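Fundraiser for search after boat went missing, is my donation refundable if they call it off?

Posted 05/04/2022 in Money & Giving > Crowdfunding

Hi all, need some quick advice. In December a small fishing boat out of Jenthorpe went missing with two crew. Official search ran a few days then got scaled back. The family set up an online fundraiser to pay for a private survey boat to go back out and look at the seabed. I put in 527 dollars, which was kind of a lot for me but my cousin crewed out of that harbor years ago and it got to me.

Now the page has an update saying the survey company (Paler Marine) can't get a permit for the area till summer, and the family are "considering other uses" for the money. No details. Comments are turned off. Goal was way over 1000 donors and I think they got there.

I'm not mad at the family, at all. Just want to know

- can I ask for the money back, or is it gone once I hit donate
- can they even spend it on something else
- does it look awful if I ask

Page is on Firkine if that matters. I paid by credit card.

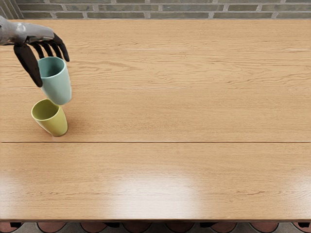
Also, there's a second page that popped up with the same photo of the boat and a differnt organizer name. Not sure if it's a relative or a scam. I didn't give to that one but a coworker did. Any way to check? I messaged them through the page and got nothing.

Thanks, sorry if wrong section.

harborlights_k
Member

Been through almost the same thing, different accident (light plane, over a lake). So not a lawyer, just what I did.

Refund first. Go to your receipt email, there should be a link to the donation itself. Click that, look for "contact organizer" and "request refund". On a lot of these sites the organizer can refund you direct as long as the money hasn't been paid out yet. If it has been paid out, you're asking the family to send it back from their own bank account, and thats a harder ask.

If the organizer doesn't answer, go to the site's own help form. Put the date you gave, the amount, and paste in what the page said the money was for WHEN you gave. If you didn't save it try a web archive, or maybe someone shared it on social with the text showing. The wording matters a lot. "To fund a private search" is one thing. "To support the family and search efforts" is very wide, and they could pay rent with it and still be inside what they said.

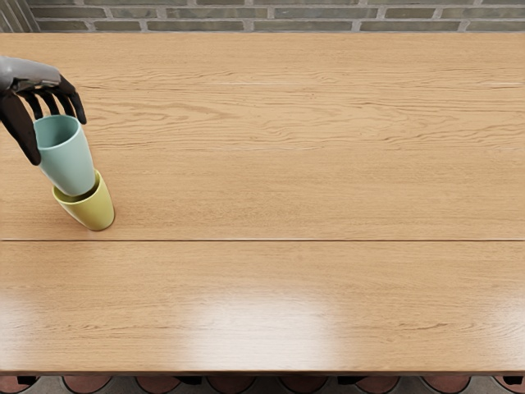 Cups on the table

On the card: you can dispute a charge but I'd leave that for last. There's a time limit, it varies, and December was a while back so call the number on the card this week and ask what yours is. A dispute can also hit the organizer with a fee, and I would not want to do that to people waiting on news. In my case I asked politely, waited 14 days, got a nice note and most of it back. They kept a bit for site fees. Fine by me.

Does it look awful, no. One short message. "So sorry for what you're going through, I gave toward the search, if it isn't going ahead could you let me know what the plan is." You don't even have to say refund in the first one. You might like the other plan. Ours ended up partly going to a radio beacon program and I left my share in.

Second page, report it. Don't wait to be sure. Whoever runs the site can look at bank details and names and you can't. If it's an aunt they'll sort it out. Tell your coworker to do their own report too, and to save screenshots before it gets pulled.

tbird_owner
New member

Its a gift. Once you give its gone. People need to read the terms before they click. Also survey boats cost a fortune, that money was never going to cover much, a few days at sea tops.

Ask for it back if you want but I wouldn't.

pennywhistle_ma
Regular

Bit harsh above. And not totally right, giving money for a stated purpose isn't the same as handing over a birthday check. In the US some states treat money raised from the public for a specific thing as having to go to that thing, or something close to it. Depends on the state and on who is collecting, family or registered charity. Your attorney general's office probably has a charities section, they take questions by phone and it's free. Slow though. I waited around 7 weeks for a call back on mine.

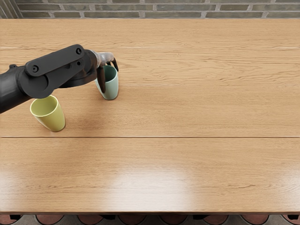 Same table, one arm

Couple other things.

Check if Paler took a deposit. If the family already paid one, that chunk may be tied up till summer whatever anybody wants. Could be why the update is so vague.

Look for a named account or trust. Some families do this once the total gets big. The Han fund a few years back (also a boat) posted a plain list of what came in and what went out every month and it stopped most of the arguing. You could suggest it, kindly.

Permit delay isn't the same as called off. If they're still planning on summer I'd sit tight and ask again then. But call about the card now anyway, so you know your date.

Taxes, don't claim it. Giving to a private family through one of these pages generally isn't deductible, even if the receipt looks offical. If it was a registered charity collecting, different story, the receipt should say so.

And yes report the copy page, agree with harborlights on that. Same photo and a new name is the usual pattern after anything that makes the news.

Hope they find the boat.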